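Consumer and Commercial Law, Week 8
Misleading conduct and what a customer is entitled to rely on
Notes prepared by Nilmini Saha

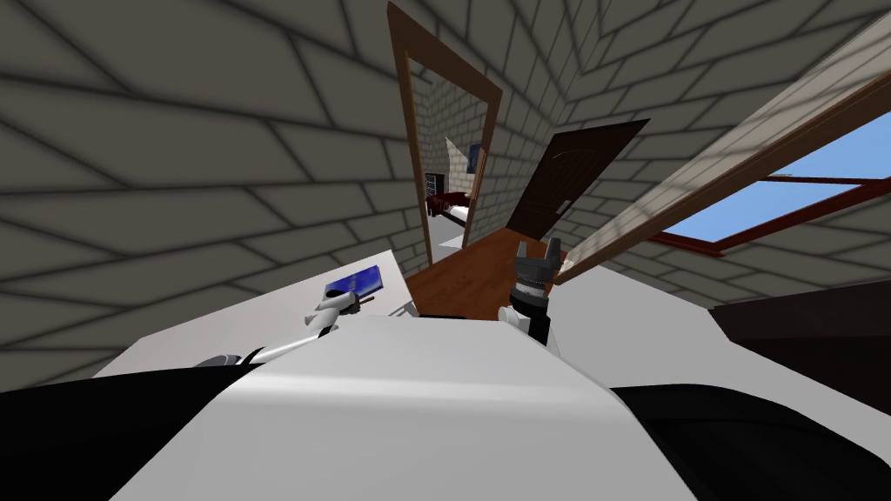
Last week we finished with the difference between a promise and a puff, and I said I would come back to it, because a good many of you (quite reasonably!) wanted to know where the line sits. I'm afraid there is no ruler for it. "The best coffee in town" is a puff, and no sensible person would organise their affairs around it. "Roasted on the premises this morning" is a statement of fact, and if the beans came in a sack from a warehouse three weeks ago, the shop has a problem.

Start with the conduct as a whole. Students love to pounce on a single sentence in a brochure and argue it to death, and I did the same at your age, but the question is what impression the whole thing leaves on the people it was aimed at. A footnote can cure a headline now and then -- it has to be prominent enough to do the job, and very often it is tucked away in grey type at the bottom.

Intention comes up every year. For the general prohibition you don't need to show that anyone meant to mislead. A perfectly honest trader can be caught. Intention may well matter later on, when we get to penalties, so please don't throw your notes on it away.

Our running problem for this week is Prondine Heaters. Prondine advertises a panel heater at $284, "was $411". The heater was offered at $411 in one store only, at Hotbridge, for 18 days in October, and not a single one was sold. Mr Witkowska buys one online, having seen the advertisement on his phone, where the words "selected stores" appear only if you scroll down. He later finds the same model at a rival shop, Ulley Electrical, for less.

Before the tutorial, have a think about these:

Who is the audience for the advertisement, and does it matter that most of them will read it on a phone?
Is "was $411" a statement of fact? If so, what does it tell the ordinary shopper?
What has Mr Witkowska lost, and how would you go about proving it?
Would your answer change if Prondine had sold a handful at the higher price?

Don't fret if the third one feels slippery. Loss is the hardest part of the topic and we'll spend most of the hour on it.

Reading: chapter 9 of the course book, up to page 378. Arif Begum is taking the second tutorial group and has kindly offered to look over draft answers, provided they reach him by 05/12/2025 and run to no more than two pages.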